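Print | E-mail

Section 2: Measuring yourself before you cast on

I know, I know, you want to get straight to the wool. So did I, and my first Radside jumper would have fitted a pony. Give this part twelve minutes and a cup of tea.

1. Put on the sort of thing you'd normally wear underneath. A thin shirt is fine, a padded coat isn't.

2. Stand up straight, arms down, and breathe out. Don't hold your tummy in (we all try it).

3. Run the tape round the fullest part of your chest and write the number down straight away. I keep mine on the inside cover of the pattern.

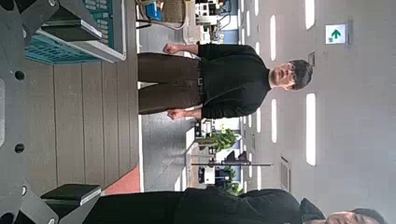 4. Now the sleeve. Measure from the bony bit of your shoulder to your wrist bone, with the elbow very slightly bent. Cuiping Lu gets a friend to do this one for her, and I'd say the same - it's a pain on your own.

5. Last comes body length, from the base of your neck at the back down to wherever you like a jumper to stop. I like mine long, roughly 18 cm below the waist.

Note: the Radside sizes already have room built in, so pick the one nearest your real chest measurement. If you're stuck between 2 sizes, go up for the thick Barrera yarn and down for the finer Lutatero.

Caution: old fabric tapes stretch! Check yours against a ruler. Mine had gained 2 cm over the years and I'd been blaming the pattern.

6. Knit your tension square, wash it, dry it flat and only then count the stitches. Yes, the washing matters. Barrera grows quite a bit after a soak, and I found that out the long way round in May.

Got your numbers? Turn to Section 3 and we'll do the ribbing.

Last updated 29 August 2024

Print this page | E-mail to a friend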